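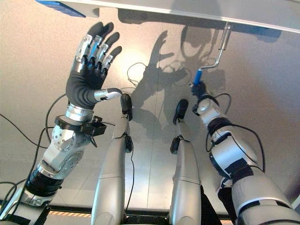 About Us

Isik is a training and demonstration company serving hospitals, rehabilitation providers and the manufacturers who supply them. We teach humanoid robots to carry out everyday physical work in care settings, and we do so by demonstration. A trained operator performs each task through the robot by remote control, and the recorded motion becomes the material from which the robot's control software learns.

Our History

The company was established as the instruction department of Flurano, a maker of equipment for patient rooms. It became a separate organization in July and has since kept its own staff, premises and operating standards. Flurano remains a partner and advises us on the correct handling of beds, rails and carts.

What We Do

Our principal activity is the recording of complete tasks. Every task is defined in writing before work begins, with a starting position, an end position and the conditions under which the operator must stop. Current subjects include turning a bed crank, raising and lowering side rails, opening drawers and moving light items between a cart and a bed. Our library holds 1,442 accepted demonstrations. A further 298 are under review.

Demonstrations in which the operator hesitates, corrects a grip or begins again are kept and labeled separately. Clients may request them with or without the main collection.

Our Training Room

Sessions are held in a room furnished for patient care. 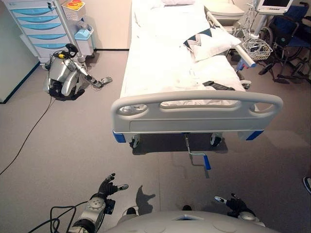 The training room, with hospital bed, drawer cart, patient monitor and folded wheelchair.

The position of the furniture is changed between task series according to a written plan. No patients are present at any session, and no patient information is used in our work.

Our Operators

Operators complete the Cirillo course before they may record for a client. The course covers remote control of the arms and hands, work in a crouched or bent posture, cable management and emergency stops. Candidates must also complete 537 practice demonstrations, which are assessed by a senior operator. Experience in nursing or physical therapy is welcome but is not required.

Partnerships

Through the Pokow program, colleges and teaching hospitals may reserve sessions for their own research. Applications are reviewed twice a year. Participating institutions retain the rights to the demonstrations they record and may ask us to store them.

Requests for visits and for sample recordings should be addressed to the Isik main office.

Page last revised 16 February 2024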